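Section 6. Fitting and Adjusting the Jaw Set

Desto Hand-Held Gripper, Home and Shared Workshop Build
Issued by the Kiltell Workshop. Revised 7/25/22.

This section applies to builders who have completed the handle assembly in Section 5. It covers the two jaw linkages, the gripping pads, and the first adjustment of closing force. Builders working with the Elesden handle should follow the same steps but must read the note after step 4.

6.1 Before You Begin

Confirm that the handle has been checked for free movement of the trigger. A trigger that sticks at any point in its travel must be corrected before the jaws are fitted.

The following items are required:

Two printed jaw linkages, left and right
Pivot screws and washers from bag C
One pair of ribbed pads
Hex driver, 2 mm
Thread-locking compound, removable grade
Soft cloth

CAUTION: The linkages have open gaps that close as the trigger is pulled. Keep fingers clear of the gaps whenever the trigger spring is connected.

CAUTION: Do not connect the battery pack during this section. The position sensor is tested in Section 7.

6.2 Fitting the Linkages

1. Place the handle flat on the cloth with the trigger facing away from you.

2. Disconnect the trigger spring from its post and set it aside.

3. Identify the left and right linkages. Each is stamped with a letter on the inner face. The two parts mirror each other and will not seat properly if exchanged.

4. Set the lower end of the left linkage over its drive post. Insert the lower pivot screw and turn it by hand until it stops.

Note: On the Elesden handle, the drive post is shorter. Place one additional washer beneath the linkage before inserting the screw.

5. Insert the upper pivot screws in the same manner. Tighten each one with the driver, then back it off by a quarter turn.

6. Repeat steps 4 and 5 for the right linkage.

7. Move both jaws through their full travel by hand. They should meet at the center line. If one jaw arrives ahead of the other, remove its lower screw, move the drive gear by one tooth, and test again.

8. When travel is correct, remove the pivot screws one at a time, apply a small drop of thread-locking compound to each, and return them to the same position.

Do not use compound on the pad screws. Pads are a wearing part and will be replaced.

6.3 Fitting the Pads

1. Press each pad into the channel at the tip of its jaw with the ribs facing inward.

2. Secure the pad from behind. The screw head must sit below the surface of the channel.

3. Close the jaws slowly and check that the pads touch along their full height. A gap at the top means that the pad is not fully seated.

4. Wipe both pads with a dry cloth. Solvents harden the pad material — this applies to alcohol wipes as well.

The pad mold supplied by the Ghiță pattern set produces a slightly thicker pad. Builders using it should expect the closed position to read roughly 2 mm wider than the value given in Section 7.

6.4 Adjusting the Closing Force

1. Reconnect the trigger spring at the middle hole of the post.

2. Close the jaws on a folded cloth and hold for ten seconds. The trigger should remain comfortable to hold.

3. If the grip is too weak, move the spring to the outer hole. If it is too strong, move it to the inner hole.

4. Record the hole used on the build card. A matched pair of grippers must use the same hole on both units.

Inspect the pads after 1000 closures and replace them after 3000, or earlier if the ribs have worn flat.

6.5 Handling Trial
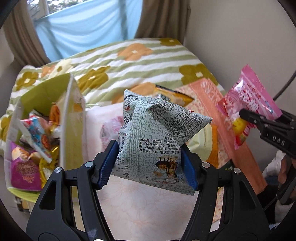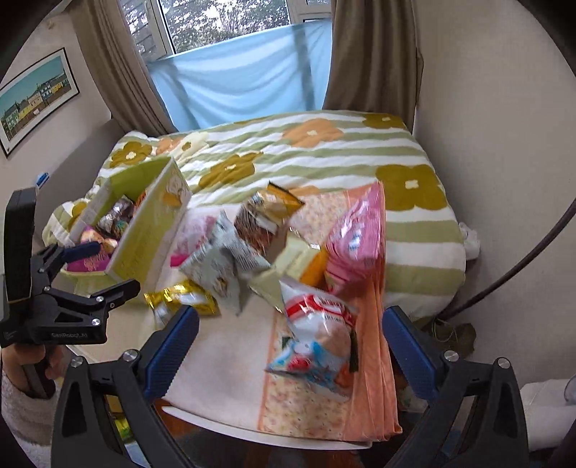

The handling trial confirms that the jaws hold a light, uneven object without slipping. Sealed packets are suitable because their sides give way under pressure and show at once where the pads bear. Wrapped snacks such as the ones on the table serve well, and a open-topped bin like the green-lined one beside them provides a place to put each item down. Use packets of several sizes, and include at least one with a crimped end.

1. Close the jaws on the middle of a packet and lift it clear of the surface.

2. Turn the wrist slowly to each side. The packet should not rotate between the pads.

3. Lower the packet into the bin and open the jaws fully. Check that it releases from both pads.

4. Repeat with the other hand.

If a packet slips, return to 6.3 and check pad contact before changing the spring position. Enter the result on the build card under line 37 and proceed to Section 7, Position Sensor.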